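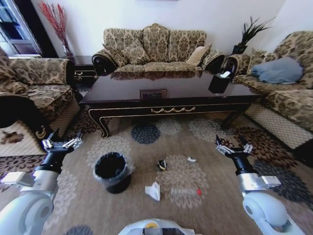 September, equipment planning, second pass. The question for this week is how much of the next purchase goes to hands and how much goes to everything else. The tidy-up task is what drives it. Litter on a rug asks for more kinds of grip than I had in the first budget: a crumpled tissue, a small dark wrapper, a scrap of white paper that is close to nothing, and a clear bottle on its side with a red cap, all to end up in a bin with a soft plastic liner folded over the rim. I had costed one type of fingertip for all of it. I now think we need two, and that changes the order.

**Hands**

Both arms keep the multi-finger metal hands. Hammad wants to price simple two-jaw grippers as a fallback, and I told him to go ahead, but I don't want to plan around them. The later tasks (folding, drawers) need fingers.

Soft fingertip covers: Fotosstead sells them at 58 a set, one set per hand. I'm putting down four sets, two fitted and two spare. That's 232. They would not give a discount under ten sets and we don't need ten.

Thin nail-style tips for paper scraps: Malik will machine these for 200 for the pair, with a second pair at the same price. One pair for now. Zubaida asked whether they scratch lacquer. No idea. We have a dark lacquered coffee table right behind the work area and I would like to find out on something else first. Action on me: get a sample piece of finished wood from the shop downstairs.

**Spare wrist**

Clovstead quotes 900 for a spare wrist unit, left or right, same part. It's the largest single line and the one I keep moving in and out. Arguments so far:

- If a wrist goes, that side is out until a new one arrives, and they won't commit to a delivery date.
- We can run one-handed tasks in the meantime, but the bin work is planned as two-handed (one steadies the bin, one drops).
- 900 is most of what we'd otherwise spend on everything else on this page.

Hammad is for it. Zubaida would wait a quarter. I'm leaning toward buying. Leaving it in as of tonight.

**Head camera**

Wide lens stays. It bends the far wall and the sofa quite a bit but it gets both hands and the whole work area in one view, and a narrower one would mean a second camera per setup. No money here. Calibration board needs replacing, the corner is bent. 70 from Barkside, flat aluminum backing this time.

Clear plastic over the rug pattern is the case I worry about. Zubaida thinks a depth sensor won't help much with a transparent bottle and I agree, so I took the sensor off the list. Better to spend time than money on that one. She'll put together a set of bottle placements on different parts of the rug, pale areas and dark medallions both.

**Consumables**

Forgot these completely last time. Bin liners, tissues, bottles, wrappers. Small, but it should come out of the project and not out of Hammad's pocket, which is how it has been going. He'll bring receipts. No figure yet. Bottles get reused until they're too crushed to stand for a normal one.

**Where it stands**

| Item | From | Cost |
|---|---|---|
| Fingertip covers, 4 sets | Fotosstead | 232 |
| Thin tips, 1 pair | Malik | 200 |
| Spare wrist | Clovstead | 900 |
| Calibration board | Barkside | 70 |
| Total before shipping | | 1402 |

Shipping from Clovstead is not in the quote. Asked, waiting.

Open:

- [ ] Malik: lead time, and whether the tips fit over the covers or replace them. If they replace them we only need three sets of covers.
- [ ] Clovstead: shipping, and does the wrist come with its own cable
- [ ] Lacquer scratch check before the thin tips go on
- [ ] Hammad: two-jaw prices, for comparison only
- [ ] Zubaida: bottle placement list

Added 4:40 pm. Malik called back. The tips replace the covers, two screws each. So three sets, 174, new total 1344. Haven't updated the table, will do it when shipping comes in.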